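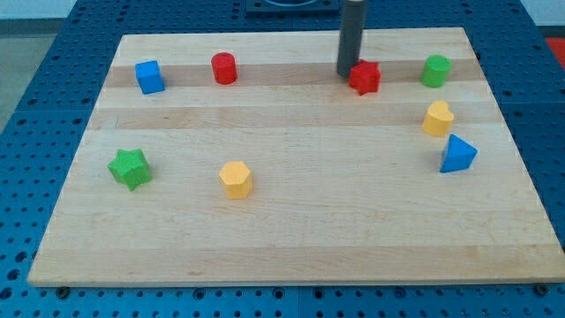 « On nous demande de signaler vite, mais à qui, quand la ligne sonne dans le vide ? » Une lectrice de Rarnau m'a écrit ça après ma dernière lettre, et je lui dois une réponse !

J'ai donc passé la matinée au centre de santé de Semaan. La nouvelle permanence pour les victimes de violences conjugales (celle promise en mars) est enfin ouverte, avec trois personnes pour tout le district. L'an dernier, 2 899 appels sont arrivés au standard de Stustora et 2 650 ont été décrochés. Le reste, je n'arrive pas à m'y faire…

L'association Clenero forme 40 écoutantes d'ici la rentrée. Si vous parlez une langue locale, écrivez-leur, elles en cherchent encore.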